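Write the rule where the hand goes

I've been grumbling about this to anyone who'll stand still long enough, so I may as well grumble here.

Every lab I've been in that uses a robot arm has a rulebook for it, and nearly all those rulebooks are about us. Keep out of the reach. Tie your hair back. Know where the stop button is. Quite right too, I like my fingers! But ask what the rules are for the things the arm touches and people go a bit vague. "Oh, it's on low force," they say, as if that settled it.

Low force compared with what? A bench vice is fine with a lot. A microscope isn't. The nosepiece wants to be turned by its grip ring, and it wants to click into place, and if you shove it by the objectives instead (we've all seen a student do it) you can knock the alignment out and not find out until somebody's images go soft down one side. We teach people this in their first hour. Then we hand the same microscope to an arm and the only paperwork covers what happens if it hits a person.

At Comodden, where I look after the teaching microscopes two days a week, our arm rules ran to 32 pages as of last August. I read the lot over a weekend with a pot of tea. The word "objective" came up 2 times and both times it meant "aim". I did laugh, but I was cross as well.

Korkor Ansah, who runs the bench next door, reckons I'm fussing. Her view is that you can't write a rule for every knob in the building, and that a sensible operator sets the thing up sensibly. She's got a point about the knobs. I don't want 245 rules either. What I'd like is one sheet per instrument, taped up beside it, written by the person who cleans and mends it. Where you may hold it. Where you mustn't. Which way things turn, and how far the stage has to drop before anybody, or anything, swings a lens round. That last one matters more than all the rest on our old Dralto stand, because the long objective clears a slide by hardly anything and a specimen clip sticks up higher than you'd think.

And I'd want the sheet to say who checks afterwards. We've got a log for the Xiao centrifuge that everyone fills in without moaning, so I don't see why a microscope can't have one. Date, who set up the run, does the nosepiece still click, is the front lens clean. It takes a minute. If the click's gone mushy, the run stops and I get a phone call, even if I'm at home with my feet up.

The other thing (bear with me, I'm nearly done) is practice runs. Clurkel, our supplier, trains people on foam blocks, and foam forgives everything. I'd have every new routine tried first on a scrapped stand with dud objectives in it, at half speed, with somebody watching from the side where they can see the gap under the lenses. You learn more from one nasty scrape on a dead microscope than from a whole morning of foam, and dead microscopes are cheap. I've a cupboard full, if anyone wants one.

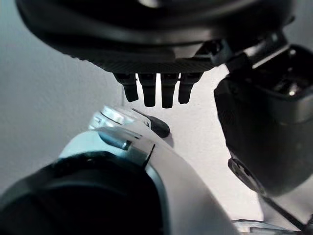
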